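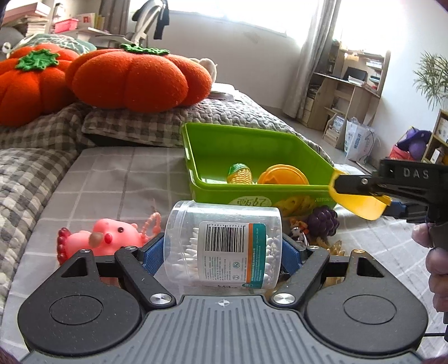

3.2 Planning the quantity of hand-held grippers

This section applies to sites ordering Arken hand-held grippers for household pick-and-place recording. Complete it before requesting a quotation from Dekura. Prices and part numbers are in the order sheet, revision of 20 September 2018.

1. Decide whether the tasks are one-handed or two-handed. A two-handed task needs 2 grippers per operator.

2. List the objects to be handled. Small household goods and toys are suitable: a clear container of cotton swabs held by its ends, a toy corn cob, a plastic bin for sorting. Measure the widest side of each object and compare it with the jaw opening in the order sheet.

3. Enter the number of recordings required. The Skivimari pilot budgeted for 1,111 recordings and accepted 453 of them. Plan storage for the full number.

4. Add finger pads. Pads are consumables and are ordered separately from the gripper body.

Note: Pads from the Tveit series do not fit the Arken linkage.

5. Check the work surface. A bed, a desk or a low table can be used. If the surface is soft, allow time in the schedule for resetting objects between recordings.

Caution: Do not count a spare gripper as a working unit. If the spare goes into daily use, the site has no cover during repair.
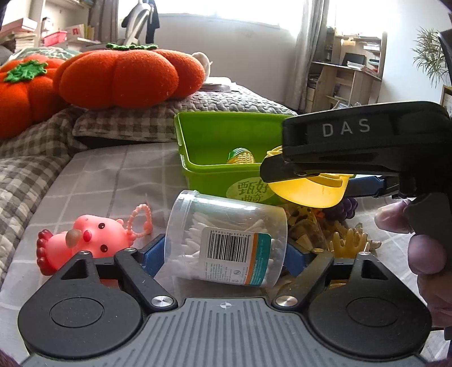
Reader comment on step 4: we ordered pads on the same line as the grippers and the order came back from purchasing twice. Could the guide say that pads belong under operating costs? – Skivimari

The cost heading depends on the site's own accounting rules. Where consumables and equipment are approved separately, submit two requests and quote the same project reference on both.

6. Add cables, one storage case per pair and a repair allowance. Shipping to the repair center is charged to the site – enter it on its own line.

7. Send the completed order sheet to Dekura. Keep a copy for section 3.3, Receiving and inspection.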